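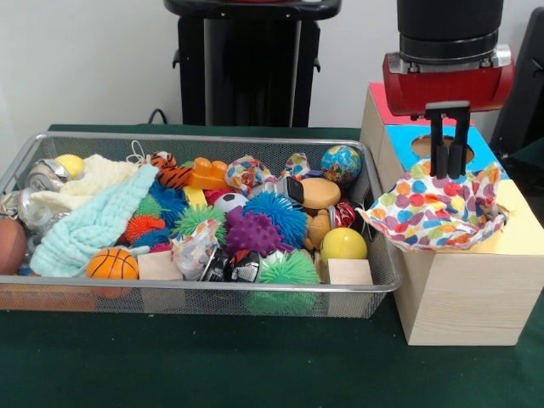
Chapter 4
Sorting and Putting Away

What this chapter covers
Mixed piles, and how to break them up
Choosing a rule before you start
Where the odd things go

Every house has one. A basket or a tray by the door, under the stairs, next to the couch – things go in and nothing comes out. Balls, a bear, cleaning cloths, a can somebody meant to recycle. Chapter 3 dealt with clean surfaces. Now the stuff that was on them.

Lilibeth Maglaya ran the playroom at the Astwood family center and kept a short rule for new staff: decide first, touch second. Good rule. Most people start by picking up whatever is on top, hold it, look round for somewhere to put it, put it back. Ten minutes gone and the pile looks the same.

So, decide. What are you sorting by?

By kind. Balls with balls, cloth with cloth, blocks with blocks. Easiest to teach, easiest to check.
By user. Baby, older child, dog. Quick if you know the houshold, hopeless if you don't.
By next step. Wash, recycle, keep, throw out. Best when the pile has trash mixed in with it.

You can use two rules, one after the other. Do next step first – crushed cans and old bags out, dirty towels to the laundry – then sort what's left by kind. Three rules at once is too many.

Soft things hide small things. Lift cloths and towels out early and shake them over the tray, not over the floor. Spiky balls catch on knits, so pull slowly. 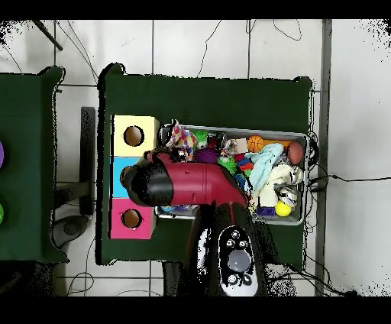

Fig. 4.2 Mixed tray before sorting, with three cubes stacked beside it.

Look at the tray in Fig. 4.2. Try it by kind. The basketball-patterned ball and the tennis ball are no trouble. The football-shaped one? Still a ball for our purposes, even if it wont roll straight. Now the cloths. Is a patterned cloth a toy, a rag, or part of a dress-up set? You may not be able to tell by looking. Ask, or start an "ask later" pile and keep it small.

Key terms
Mixed pile – a group of items with no shared rule
Pass – one trip through the pile using one rule
Ask-later pile – items you can't place yet

Before you read on: find a mixed pile at home. Write down your first rule. Then do one pass, no more, and bring your notes to section 4.1.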